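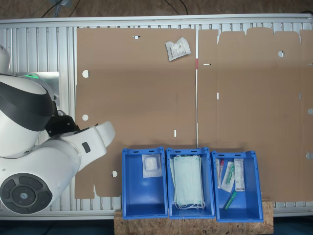
Box Blanks, Before Folding

Home | Galleries | Packaging | Workshop Notes | Links | Contact

Boxes usually get photographed when they are full, or at least standing up. The Haduvari gallery is for the stage before that, when a box is still one flat piece of corrugated board with all of its cuts and creases showing. There are 97 pages in the set so far, one blank to a page, with a line or two on each. The pages are in the order they were put up and there is no other system to them.

Blank 2: brown corrugated, two large panels

Unfolded and lying flat on a silver aluminum frame, with the ribs of the frame running underneath and a flat metal rail along the top. The fold between the left and right panels shows as a thin white line, with a small red mark on the crease at the top.

The round holes are the first thing most people notice. The left panel has three down its left side, the lowest of them next to the tabs, and the pale metal shows through. The right panel has another in its upper part and two more at the far right that are only half in the picture.

The slots are easier to miss. They are narrow, and some run across and others run up and down. A short horizontal one sits just right of the fold.

The two panels are finished differently along their edges. On the left there are notched tabs at the bottom. On the right the flap cut-outs along the top are scalloped, a shape I like a lot and would have put on more of the boxes if it had been up to me.

Notes on the blanks

All of the blanks in this part of the gallery come from one order, cut by Dredix in October to a drawing we sent them. The order was for 341 pieces. The smallest run they would quote a decent price on was 2000, so we paid more per piece than we wanted to, and I would still do it that way again. Flat board takes up less room than made-up boxes, but it does take up room, and it does not like a damp wall.

A few things I have picked up from handling them:

Keep the stack flat and off the floor. A blank that has taken on a bend is a nuisance to fold square.

Work every crease by hand once before making up the box. Fold it, open it, fold it again.

Look at the direction of the flutes before you change a drawing. Turning a panel to save board can leave you with a weak wall - we did that on our first order and had to start over.

Keep one blank unfolded from every order. Write the month on the inside. When the next order comes in, lay the new one over the old one and see if the slots line up.

The next page has the Plurketti blanks, which are smaller and have no holes.

< Previous | Index | Next: Plurketti >

Comments (4)

boardandglue
I make shoe storage out of offcuts and had never thought about keeping an unfolded one from each batch. Starting with the next lot.

Işık
Is the drawing available anywhere? I would like to try the scalloped edge on a smaller tray.

Site author
Not yet. I have to redraw it first, the version we sent out has our corrections all over it. It will go under Workshop Notes when it is done.

flatpack_fan
Tip for the damp wall problem: lay a couple of pallets down and leave a hand's width behind the stack. Ours have been fine since we did that. Looking forward to the rest of the pages.

Contact | Copyright Haduvari, all pictures and text | Back to top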